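Datensatz Prulten-Vorführtag, Lesefassung
Stand der Notiz: 7. Juni 2025
Gepflegt von: Moataz Bouzid

Zweiarmiger Roboter, flache rote Kunststoffbox, Holztisch. Aufgenommen bei der Vorführung im Labor von Rernance, zu der im Mai Gäste eingeladen waren. Wer einen Beleg dafür sucht, dass der Roboter Boxen aufräumen kann, sollte vor dem Herunterladen den Abschnitt zu den Erfolgsangaben lesen.

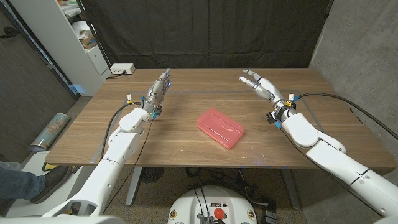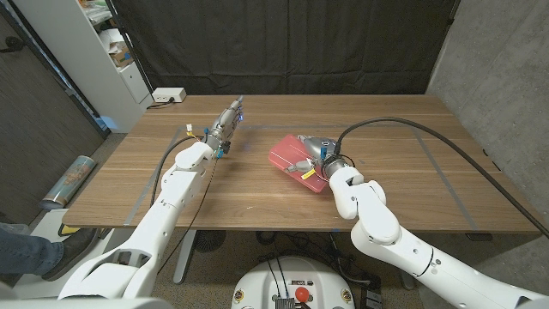
Kopfkamera, beide Arme am Tisch mit der roten Box; im zweiten Bild liegt die rechte Hand auf der Box.

Umfang
1.337 Episoden, davon 342 mit der roten Box. Der Rest verteilt sich auf andere Gegenstände und auf Leerfahrten, die im Index als "idle" geführt werden. 648 Episoden haben eine Textanweisung, die übrigen nicht. Nachträglich erzeugte Anweisungen habe ich wieder entfernt, sie waren zu oft geraten.

Inhalt einer Episode
- Video der Kopfkamera
- Gelenkwinkel beider Arme und Hände
- Zeitstempel
- Feld "success" (siehe unten)

Kraftwerte fehlen. Ob eine Hand greift oder nur aufliegt, muss man aus Video und Fingerwinkeln schließen, und das klappt bei einem durchscheinenden Deckel mit Glanzstellen nicht immer.

Zu den Erfolgsangaben
Das Feld "success" wurde während der Vorführung vom Bedienpersonal gesetzt, also von Leuten, die das System gerade vorstellten. Eine zweite, unabhängige Sichtung gab es nicht. In der Einladung stand "autonom". Im Protokoll steht bei einem Teil der Läufe Teleoperation, bei einem anderen Teil gar nichts. Ich habe zweimal nachgefragt und als Antwort einen Link auf die Produktseite von Saber bekommen. Das Feld "mode" steht deshalb überall auf "unknown", wo das Protokoll leer ist - bitte nicht eigenmächtig auffüllen.

Bekannte Schwächen
- Ein Raum, ein Tisch, ein schwarzer Vorhang dahinter. Über andere Umgebungen sagt das nichts.
- Die Klebestreifen auf dem Tisch grenzen den Arbeitsbereich ein. Ein Modell kann sich an ihnen orientieren statt am Gegenstand.
- Schwarze Kabel an den Armen laufen durch das Sichtfeld und verdecken je nach Haltung Teile des Tisches.
- Am linken Bildrand ist stellenweise ein Bein in Jeans zu sehen. Gesichter kommen in den freigegebenen Episoden nicht vor.

Aufteilung
Es gibt 2 Teilmengen, train und test, nach Episoden getrennt. Beide stammen vom selben Tag. Gute Testwerte sind also billig zu haben. Der Lorkov-Lader liest beide ohne Anpassung, ältere Versionen stolpern über das leere Anweisungsfeld.

Korrekturen bitte mit Episodennummer an mich.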